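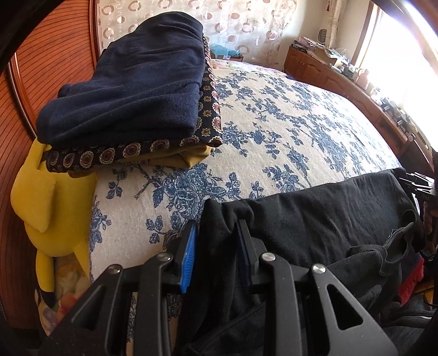 List: karkent-dev
From: Shigeru Sugawara
To: karkent-dev
Date: May 20, 2024
Subject: Re: gripper width stream lags pose stream after resampling

Rania El-Sayed wrote:

> I am seeing a constant offset between the width channel and the pose
> channel on two-handed garment episodes converted with the current
> Karkent main branch. The left tool looks fine. On the right tool the
> width trace closes late compared to what the wrist video shows.
> Policy trained on this set grabs, lifts early, and drops the cloth.
>
> Things I have ruled out: the marker detector (rerun by hand, same
> values), and the video decode (frame counts match the container).
> Is the resampler applying one clock offset to both tools? I could
> not find where the second one is read.

Yes, that is the bug. The resampler reads the offset table once per episode and keeps the first row. For a single-tool episode there is only one row, which explains why the regression tests pass. For a bimanual episode the right tool gets the left tool's offset.

Details, for anybody who wants to check their own data.

The converter builds three streams per tool: pose, width and video timestamps. Pose comes in on the tracker clock. Width is derived from video, so it lives on the camera clock. To bring them together we estimate one offset per camera during the sync step and write it to the session header. In the old layout the header was a flat dict and the lookup was keyed by tool name. When Daren support was merged in October the header became a list, and the lookup was changed to header.sync[0]. I reviewed that change and missed it.

I reran your session with the lookup fixed. Of 2,101 episodes, all the two-handed ones change, and the single-tool ones are byte-identical to the old output. The worst case moves the right width trace by 6 frames. With cloth this matters more than with rigid objects: the fingers close on a fold in a short window, and the hand starts moving before they are fully shut. Shift the width late and the training target says "lift with the gripper open".

The patch does the following:

 - resample/align.py: look up the offset by tool id, raise if the id is missing from the header
 - resample/align.py: remove the silent fallback to zero offset
 - tools/check_sync: new option --per-tool, prints the cross-correlation peak between width velocity and image motion for each tool separately
 - tests: a bimanual fixture with two different offsets

The removed fallback will break conversion of sessions recorded before the sync step existed. I think that is correct. If you need those sessions, pass --assume-offset explicitly and the value is written to the episode metadata, so at least it can be found later.

On your second question, off list, about whether to trust the width values when the fingers are in dark cloth: the detector does not care about the cloth, only about the finger markers. It does care about exposure. With a bright window in view the auto exposure pulls down and the markers on the shaded finger lose contrast. In that case the detector reports low confidence and the converter interpolates across the gap. The maximum gap is currently 13 frames. Beyond that the episode should be split, but the check compares against the raw frame index and not the resampled one, so at a lower output rate it lets longer gaps through. I have a separate fix for this and will post it once the first patch is in - I would prefer not to change two things in the same conversion version.

One open point. The image motion signal used in check_sync is plain optical flow magnitude over the lower half of the image. On large printed fabrics it works well, since there is plenty of texture. On plain black garments it is weak, and the peak gets flat. I tried masking to the finger region only, which gives a sharper peak but fails when the fingers hold still for most of the episode. Somebody at Kamata had a version that uses finger tip tracks in place of flow. If that code is still around, I would like to compare.

What to do now:

If you converted two-handed data with any version after the Daren merge, convert it again. There is no way to repair the output in place, as the original timestamps are not kept. The raw sessions are fine. Checkpoints trained on the old output load as before, but I would not use them as a baseline for anything.

The Risgate loader caches by session hash and not by converter version, so clear the cache by hand after converting. Otherwise you will train on the old arrays and see no difference. I lost an afternoon to this.

Rania, could you run check_sync --per-tool on the left tool as well? Your message says it looks fine, and it should, but the peak I get there is one frame off center on a few episodes. It may be rolling shutter and nothing to do with the above.

Patch is on the branch sync-per-tool. Comments here or on the merge request.

Shigeru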